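Features > Automation > Shop Floor

30/08/2022
By Bianca Toma

Tincuța Avram keeps a fault log in pencil, and for most of July it had one word in it. The word was "thumb."

Her cell at Skerklow packs power cords and cables into cardboard boxes, a job she describes as "the dullest thing two arms can do together." One afternoon the left hand closed on a cord and declined to open. The right hand, which had been told the cord was coming, went to collect it anyway.

"They had a tug-of-war," she says. "Very polite, very slow. Then the cord let go of the argument and the plug hit the guard." The force limit should have tripped long before that. It had been raised during a trial with heavier leads and never put back. "By whom, you ask. My handwriting, I'm afraid." 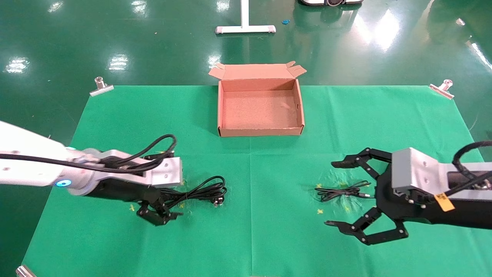
Stakent, who supplied the hands, took a cooler view, and Ciobanu passed it along by phone: the grip fault was a finger cable rubbing at the knuckle, it had turned up after 2398 cycles, and no hand should be trusted to report its own position without a second check.

Avram agrees with all of it, which seems to annoy her. The cell now runs at 90 percent of its old speed, stops dead if either hand disagrees with its sensor, and won't restart until a person has walked over and pressed something.

It stopped 3 times on the morning I visited. She walked over each time, pressed the button and wrote it down. "Cable again," she said after the last one, and went to find a sharper pencil.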